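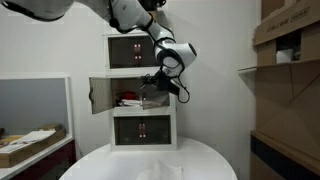 The equipment budget for the second arm cell closes in November, and this page collects what the Alcombe workshop has learned so far about where the money goes. Most of the questions we get are about the arm. Fewer people ask about the furniture it has to work with, and that is where our first estimate was short. A cabinet with hinged doors, like the three-compartment one at the top of the page, needs room for the door as well as the shelf: with the middle door swung out to the left, it hangs past the side of the cabinet, and the gripper has to come in from the right. Plan the floor space with the doors open.

Captions are by Daiane Mendonça, who is putting the purchase request together.

Arm and mounting
Price the arm and its mount as one line. The quote from Limsakul lists them separately, and the first draft of our request left the mount out.

Gripper
Small fingers suit a shelf opening. We are asking for 2 sets so that one can be out for repair without stopping work.

Cables
The cables hang in loops from the wrist and gripper, down the right side. Loops need clearance too. The request now has a line for clips and sleeves, $30 per cell.

Cabinet
Three compartments, tinted see-through panels on the doors. The Ostasora catalog has a similar size at $500, pedestal extra. Ask for spare hinges in the same order, as they ship from a different warehouse.

Things on the shelf
A red object at the back left and a small folded white stack in front of it. Items like these cost very little and still need a budget line. They get replaced more often than anything else on the list.

Table
A round top puts a curved edge toward the operator. Eten sells square and round at the same price. Check the height against the lowest door before ordering.

Side storage
Cardboard shelving on the right, boxes and trays on the counter at left. Permanent shelving is in the request as optional.

Total for the small parts, without arm, cabinet or table: $1,887. Send corrections to Daiane before the request goes in.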